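In defence of the dusty hour

I have lived for some years near a small self-service shop, the kind with four aisles and one till, and I want to write in favour of something that most customers never think about. I mean the wiping of the shelves. It is not a grand subject, I know. But I have read many articles on how shops should arrange their goods, which colour must be at the height of the eyes and so on, and very few on whether the shelf under the goods is clean.

My opinion is simple. A shop should clean its shelves while it is open, in front of the customers, a little every day. Many owners believe the opposite. They think that cleaning is something to hide, like the bins, and they do it after closing or they pay a company to come once in the month. I worked for one such owner when I was young, in a shop called Pidar, and we had 37 metres of shelves to do in a single night. You can imagine how we did the last ten. We moved the cloth around the packets and not under them.
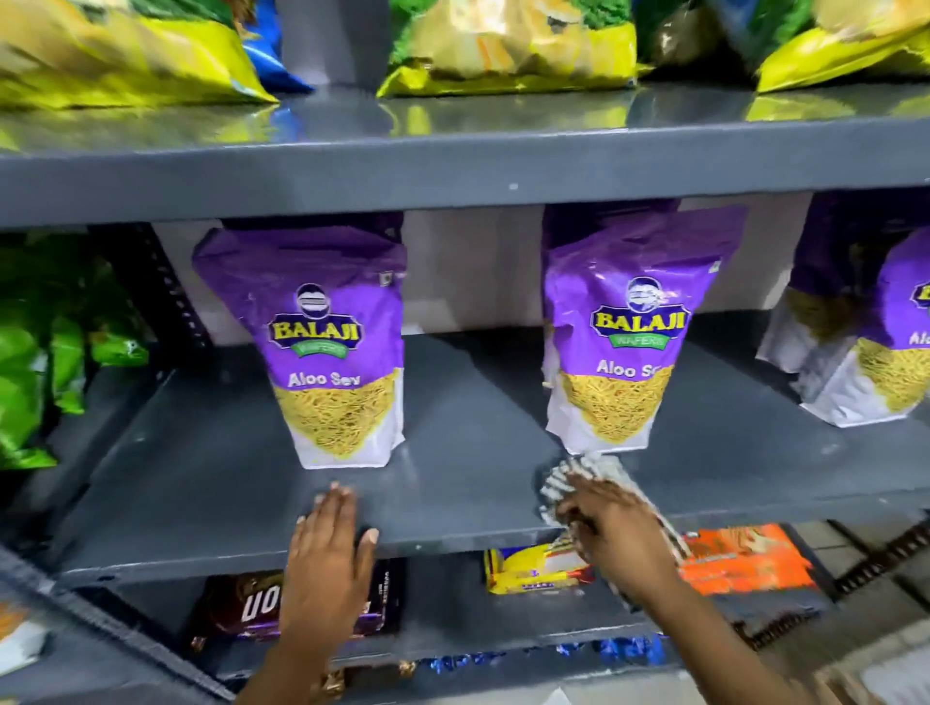 Snack packets are in my view the hardest test. A tin is heavy and stays where you put it. A bag of sev or crisps is mostly air, it has no proper bottom, and when you take one away its neighbour leans over or slides on its face. So the person who cleans has two jobs, to wipe and to keep the row standing. At the end of a long night everybody chooses only one of them.

Then there is the matter of crumbs and salt. Even a closed packet leaves something behind it, I don't know how. Perhaps it comes from the carton, perhaps from our hands. On grey metal you see it as a dull stripe along the front edge, where all the customers put their fingers. Ankica Pavlović, who taught me the trade at Pidar, used to draw her thumb along this edge before she said good morning to anybody. She had 24 years in shops and she judged each one by its thumb, as she called it.

I have kept her habit, and it made me a difficult customer. Chraibi, the big store by the station, has beautiful lamps and fresh bread, but its thumb is bad. Zenell, much smaller, has a very good one, although the prices are not always friendly.

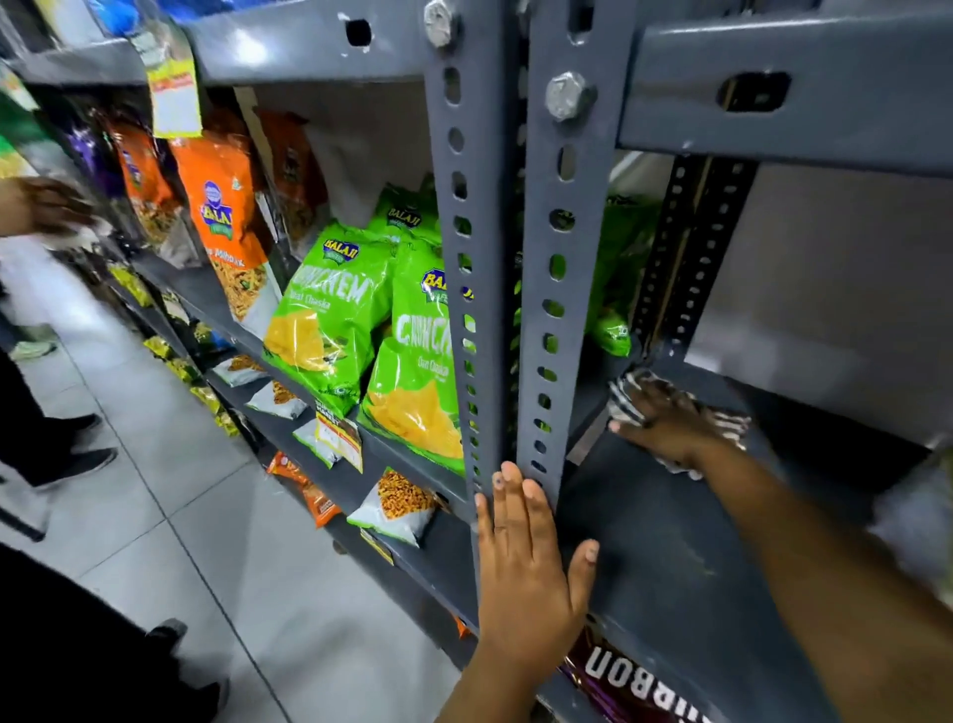 The slotted uprights are a separate question. This type of shelving, with the holes and the bolts, is cheap and strong, and you can move a shelf up or down when the supplier changes the size of the bag. I understand why shops like it. But every hole is a small house for dust, and a flat cloth goes over it without going in. I would ask each owner to keep an old toothbrush beside the cloths. It costs almost nothing and it reaches also around the heads of the bolts.

Some will answer me that staff have no time. I accept that this is the serious objection. In a small shop the same person is at the till, on the telephone and with the delivery. Still, I think one shelf takes less time than people fear — 12 minutes was our rule at Pidar for a full bay, after the owner at last allowed us to work in the morning. You empty one half, you wipe, you bring the packets over, you wipe the other half. The customer waits a moment or reaches past you. I never met one who was angry about it. Several asked me what was new on the shelf, and bought it.

There is one more benefit, and for me it is the biggest. When you lift each packet you read it. You find the one that is past its date, the one with a torn corner, and the biscuits that a child has left between the savoury things. A computer will tell you that you have six of something. It will not tell you that two of them have fallen behind the back row.
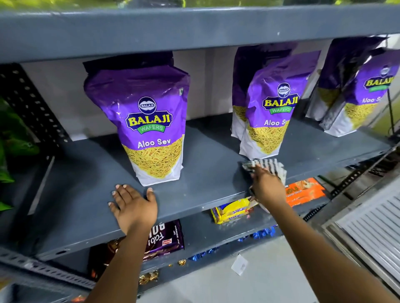
What I would ask of owners

Put the wiping on the paper with the shifts, with a name beside it, at a quiet hour such as ten in the morning. Give people a cloth that is dry and another that is damp, and wash both. Begin with the low shelves sometimes, as they are always left to the end and they get the dirt from the shoes and the trolleys. And please let the person finish the bay before you call them to the till.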